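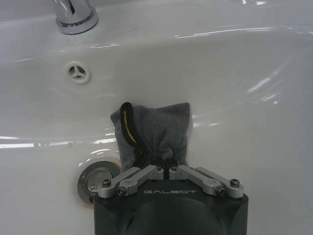

Figure 1. Washbasin with overflow cover and drain.

3.2 Reports of household theft and the wording of first statements

The records used in this section come from the police departments of Brareo and Poveo. Both towns keep a written log of calls in which a resident reports something stolen from the home, and both have kept it in the same form since 2000. The log entry is made by the officer who takes the call. A longer statement is taken later, usually at the station, and is signed by the resident. The present section compares the two.

A total of 133 cases had both a log entry and a signed statement that could be read in full. Cases in which the resident withdrew the report before signing were left out, as were cases handed to the county before a statement was taken. The files were read on paper in Brareo and on screen in Poveo, where older records had been scanned by the firm Halim under contract with the town. Some scans were faint along the margins. When a word could not be made out, it was marked as missing and no guess was entered.

Each pair of documents was coded for three things: the items named, the time at which the loss was noticed, and whether any person was named as a possible suspect. Coding was done by Aiman Pangaribuan and checked by a second reader who had not seen the first set of codes. Disagreements were settled by going back to the file. Most concerned the time of the loss, where residents often gave an answer such as "before supper" or "when the kids were at school."

In 100 of the 133 cases, the items named in the log entry matched those in the signed statement. In the remaining cases the later list was usually longer. Residents who first reported a missing purse or television would add smaller goods — watches, medicine, loose cash — once they had been through the house room by room. Shorter lists were rare. They tended to appear when an item had been found in a car or at the home of a relative, and in those cases the officer had normally written a note to that effect.

The naming of suspects followed a different pattern. Residents were more willing to name someone on the telephone than in a signed statement. A neighbor, a former tenant or a family member mentioned in the log was often absent from the statement, and the file seldom gave a reason. In 4 cases a name appeared only in the statement. Two earlier internal reviews in Poveo had noted the same drop without measuring it.

These results should be read with care. The log entry is the officer's summary of a call, and its wording may reflect habits of the desk as much as the words of the resident. Brareo moved its log to the Flivik records system partway through the period, and entries made after the change are shorter and use fixed headings. A separate check of entries from before and after the move is given in Section 3.3, together with the coding sheet. The files were last consulted on May 3, 2021, and changes made to them after that date are not covered.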